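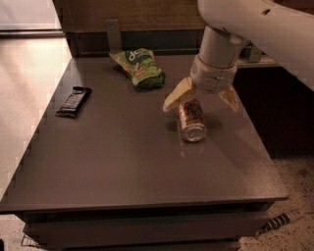

How to watch a robot demo without getting sold

I have been to a fair number of robot open days and came home from most of them knowing less than I thought I did. You stand behind a strip of tape, an arm picks something up, people clap, and on the way out somebody hands you a folder. The method below is what I use now. I tried it most recently in March at the Larkell open day in Wuvthorpe, so the examples come from there.

You need a pen, a small notebook and a watch. A phone will do for the watch, but keep it in your pocket otherwise. People who film the whole thing don't ask questions.

Step 1. Get there before the talk

The talk tells you what you are supposed to see, so look at the setup first. At Larkell the arm works over a dark tabletop with a few ordinary things on it: a metal drink can lying on its side, a green snack bag, a chocolate bar in a dark wrapper. Write down what is there and how it is lying. It will matter later, when someone moves things "just to reset."

Pay attention to the spacing too. Clear space on every side of an object makes the job much easier. Your kitchen counter does not look like that, and neither does mine.

Step 2. Find out who is driving

Ask it plainly: "Is a person controlling this right now?" Don't ask whether it is "autonomous." I have heard that word used for machines with a man in the next room holding the controls.

At Larkell the questions went to Viktória Vörös, and she gave me a straight answer. The first part of the session was run by an operator, and the second part was the arm on its own software. None of that was on the sign. If I hadn't asked, I would have gone home thinking it was all the same thing — I suspect most of the room did.

Step 3. Count the tries yourself

Make two columns, one for tries and one for clean pickups. Decide what "clean" means before you start. Mine is simple: the object comes up on the first close, stays up, and goes down where they said it would.

I logged 20 tries in the software part. I'm not going to print my score, as one afternoon proves very little in either direction. What I will say is that the presenter and I had different totals at the end, and the gap was made up entirely of second attempts. He counted them as successes. Ask how a retry is scored before you write down any percentage you hear from the front.

Step 4. Sort the objects by how hard they are

A can is stiff and keeps its shape, so the fingers only have to come down on either side and close. The round body can roll if they arrive unevenly, and that is the bit to watch. A chocolate bar is flat, which leaves very little to get hold of from above. A crumpled bag changes shape when you touch it.

If the demo keeps going back to one object, ask for another. I asked for the bag. There was a short pause and then they did it, which I put down in their favor.

Step 5. Ask for a small change

Turn the bar a quarter turn, say, or stand the can up. You are not trying to break the thing, so keep it modest and be polite. Two changes are enough. If the answer is no, ask why, and write down the exact words. "We'd have to recalibrate" is a real answer and tells you plenty about life with the machine on a normal workday.

Step 6. Time it

Time from the moment the arm starts moving to the moment it lets go. Leave the talking out. My slowest at Larkell was 56 seconds for one item, and no one on the stage mentioned speed at all. Check whether the video on the wall is sped up, too. The one from Wernen, the other company showing that day, had a tiny "2x" in the corner that I only caught on the second loop.

Step 7. Ask about the bad day

Save these for the end, when the crowd thins out:

What does it drop most often?
Who resets it, and how long does that take?
Has it ever worked on a table that isn't this one?
What happens when the lights change?

My friend Simon thinks I'm too hard on these people. He may be right. The arm at Larkell did pick things up, it did the bag when I asked, and Vörös didn't dodge anything. I still wouldn't order one on the strength of it.

Step 8. Write it up the same night

By the next morning you will remember the clapping and the good pickups. Copy your two columns out neatly, put your questions next to the answers, and mark the ones that got no answer. Then open the folder they gave you and compare.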